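How I compare two pairs of hand-held grippers before a long session

So you've got two sets of hand-held grippers and you want to know which one to keep on the bench. I've done this a few times now, mostly with Faizal Ong reading numbers back to me, and I've settled on a routine that takes me over 7 minutes a pair. Start with both grippers up in front of you, arms loose, elbows off your ribs. Check the little green light on each one. Then look at the marker cubes and make sure your sleeves aren't riding up over them (mine always do!). 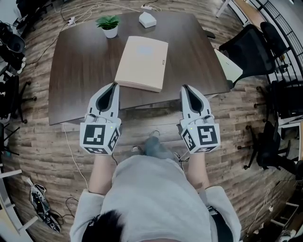

Both grippers up, green lights on, box on the table.

Next, pick one boring object. I like a flat closed cardboard box, placed near the front edge of the table. Go for the short side first, squeeze, lift it a hand's width, put it back. Do that 3 times with the left, then 3 with the right, then both together. Write down anything that felt off before you swap pairs — I used to trust my memory and ended up redoing whole afternoons.

Mind the cables. Give yourself a loop of slack along the forearm, then turn at the waist and see if anything tugs. If it does, fix it now.

Once the table part feels OK, stand up and look at what the gripper camera gives you with the second gripper held off to the side. You want its marker square in view even when it's tilted.
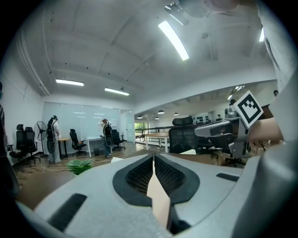
Gadthorpe, Aug 18, 2020

Tilt the second one slowly, bring it level, tilt it the other way. Watch for the marker dropping out, and note the angle where it goes. The Sodier pair lost it sooner than the Flallik pair for me, but I also had the Sodier exposure set too high, so take that with a grain of salt. Ceiling lights are rough on these cameras. Try facing a different wall before you blame the lens.

Muchen Duan asked how many frames I save per run. My last two were 3966 and 2105, and the shorter one was plenty for picking a favorite.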